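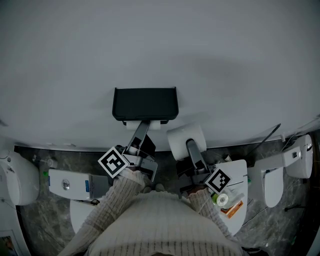

What I saw at the Stalport open day

Posted 2025-09-27

I went to the Stalport open day because my sister-in-law had a spare ticket and it was raining. I have no job in robots and never have had. I managed the cleaning contracts for a run of offices and a leisure centre until I retired, so when the leaflet said the afternoon would be given over to household and washroom tasks I thought I might at least know what they were talking about.

Stalport is out past Cluvesstead, in what used to be the Lenon bedding works. You park on the grass and walk in through the old loading doors. There was tea in one corner and a table of leaflets in another, and in between were the bays where the work was being done.

Most of the visitors went straight to the big arm at the far end, which was moving crates from one stack to another. It was good at it. I watched for a few minutes and then I had seen it. The bay I stayed at had paper towel rolls in it, and a person in a cream knitted jumper with a gripper held in each hand. One gripper was reaching for a roll lying on its side under the front edge of a black tray. The other was up inside a larger roll that was standing on its end, and looked to be holding it from within.

I want to write about that bay, because I think it is being talked about badly, both by the people who are excited and by the people who are worried.

The arrangement was explained to us by Shafiq Mridha, who ran the afternoon. The grippers are hand-held, so a person does the job with them in place of their own fingers. Each has a square black and white marker fixed to it, and the marker lets the system work out where the gripper is and which way it is tilted. A camera at head height takes in the view. Do the job enough times and you have a record that can be used to teach a robot the same job. He said they had 1,219 recorded goes at handling paper rolls, and that 191 of those had been thrown out for one reason or another. The crate arm got the applause, but I would sooner have had another hour with him.

My first opinion is that this is work, and should be called work. The leaflet called the people in the bays "demonstrators", which made me think of somebody selling mops in a department store. What I saw was a person doing a fiddly manual task with awkward tools, in a way that had to be usable afterwards. I have trained new cleaners and I know how hard it is to do a simple thing slowly and properly while someone is watching. You start to forget how you normally do it.

I asked what the people in the bays are paid and was told it depended on the contract. I have given that answer myself in my time and I know what it is worth. If a machine is one day sold on the strength of what it learned from those people, their names ought to be somewhere in the paperwork and their rate ought to be better than the rate for the job they are teaching. I don't say Stalport pays badly. I say they should have had a figure ready.

My second opinion is about the choice of task. A man next to me said it was a waste of clever people's time to teach a robot to pick up kitchen roll. I disagree with him. Paper is a bigger part of cleaning than anyone outside the trade imagines. At the leisure centre we got through over 1,000 rolls in a busy stretch, and every one of them had to be carried, unwrapped and put where it belonged. It is dull and it is hard on the wrists and back. Rolls are also awkward. They crush if you squeeze them from the outside, and a loose end will come away and trail across the floor. Going in through the middle is what an experienced hand does, and I was pleased to see it done that way here.

So I would be glad to see a machine take that on. Where I part company with the leaflet is the claim that it will "free staff for more rewarding duties". I sat through a good many meetings where something was going to free staff. We had a floor scrubber from Jacobs, a firm that no longer trades, which was supposed to free two people on the evening shift. It freed them from the evening shift altogether. The scrubber itself was fine and the floors came up well. My complaint was with how it was sold to us, and I would have thought better of everybody if they had said at the start that the saving was in wages.

Mr Mridha was straighter than his leaflet. I put the scrubber story to him and he said he could not promise what a buyer would do with a machine, only what the machine could do. He also said that at present it could not do very much. In March they had set a robot 148 tries at fetching a roll from under a shelf and it had managed fewer than half. He didn't seem embarrassed by that and I didn't see why he should be. A new starter drops things as well.

My third opinion is that open days like this one should be held more often and advertised more widely. The crowd was mostly people in the business, plus some parents with children who wanted to see the big arm. I met one other person who had ever cleaned for a living. She did nights at a hospital for years, and within a minute of standing at the bay she had asked what happens when the roll is damp. They wrote that down. I think she should have been asked in before the first recording was made, and paid for the morning.

There were things I would change. The bays had no chairs near them, and I am of an age to notice. The talk before the tea was too long and used the word "pipeline" a great deal. The signs from the Cluvesstead road are too small to read from a moving car and we went past twice.

I would still go again. I took one of the leaflets home and crossed out "demonstrators" in biro and wrote "workers", and I have posted it back to them with a note about the signs.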